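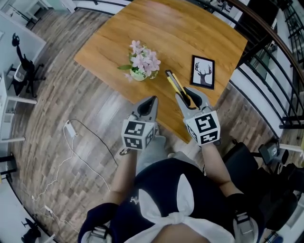 Leave the grippers on the table overnight

I look after a pair of hand-held grippers at Adis, and I have an opinion about them that makes me unpopular on Mondays: stop re-seating the marker cubes! Every time a session goes badly, somebody reaches for the hex key. The tracking drifts, the cube gets blamed, the cube comes off, the cube goes back on a hair crooked, and now I've got a real problem where I used to have a dirty lens.

My own routine is dull. Wipe the markers with a dry cloth, wipe the lens, then look at the pads. The pads are where the trouble usually lives, because they pick up dust and lint and go slick long before they look worn. I swap mine after 40 sessions whether they complain or not (the Skiltum checklist we inherited says to wait until they tear, and I think that's nuts).

After that I pick something up. I like a thin, awkward thing, a utility knife with the blade in, say, and I pinch it near one end. If it swings in the jaws, the pads aren't meeting square. Five good pinches per hand and I'm happy. 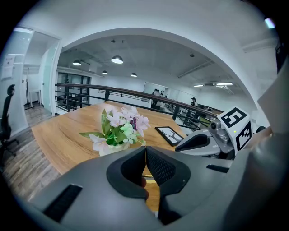

Black finger pads meeting along the seam, with the second gripper over the far end of the table.

My friends over at Tawhiri do a full calibration every morning, almost 17 minutes of it, and good for them, but I'd spend that time on the pads and the straps. A calibration tells you where the tool is. It won't tell you that the left jaw closes a touch late, and your hand will, if you've been paying attention to it. So put the hex key back in the drawer and get a cloth.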